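Teaching by Hand

The first thing you learn when you teach a robot to pick up a cup is how little you know about picking up a cup. I have been doing it since I was a toddler, and on my first morning in the Stollov workshop in Nundbridge I could not have told you which finger I move first, or when I decide that I have a good enough hold to lift.

The company occupies the upper floor of what used to be a piano showroom, and it still has the big windows and the lovely, slightly sloping floor (every table up there has a folded bit of card under one leg). Stollov makes arms for small kitchens and canteens, or hopes to, and it trains them the old-fashioned way, by showing. A person takes hold of a pair of handles on one side of the room, the arm on the other side copies whatever the handles do, and the whole business is recorded. Do that often enough and the software, which goes by the name of Plellum, begins to make a fair attempt at the job by itself.

I had pictured something like a video game. It is much closer to learning to eat with chopsticks while somebody else holds your elbow. The handles are heavier than you expect, and there is a small delay between your hand and the fingers across the room, so that for the first hour I kept arriving at things twice – once in my mind and then again, with a clunk, on the table. 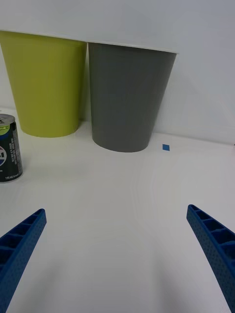 My instructor had me begin by doing nothing but closing and opening the fingers over bare tabletop, and then lowering them until they almost touched it, and then going back up. She called this saying good morning. After that came cups, and after the cups came cans, which are smaller and a good deal less forgiving, and by lunchtime I had a sore thumb and a new respect for anyone who has ever cleared a table in a hurry.

What surprised me was how much manner comes through. The full set for one task at Stollov is 900 demonstrations, shared among whoever is free, and the regular teachers can watch a recording and tell you at once whose hands were on the handles. One of them comes in low and sideways, like a cat going under a fence. Another always pauses just before the grip, and the arm picked up the pause as well, faithfully, and went on hesitating over every cup it met until they mixed in more of the other teachers' work. I thought that was rather touching. They thought it was a nuisance, and it took them most of November to get rid of it.

Mistakes have their own etiquette. If you knock something over, you do not stop the recording and start again; you go after the thing and set it right, slowly, so that the arm has seen how it is done. I became something of a specialist in this. Of my first 3 recordings (they are numbered, so I can't pretend otherwise), 2 were kept for the recoveries alone, and I was told very kindly that clumsy beginners are useful and that the stock of them runs out fast.

In the afternoon we let go of the handles and Plellum had its turn with the cups. It was slower than I was and a great deal calmer. It reached, thought better of it, came round from the other side and closed its fingers, and I found that my own hand had closed in my lap.

They have offered to let me come back when the work moves on to lids. Nygård, the café down the street, has promised a crate of old jars for it, and I have been practicing at home, opening the marmalade very slowly and trying to notice which way my wrist goes.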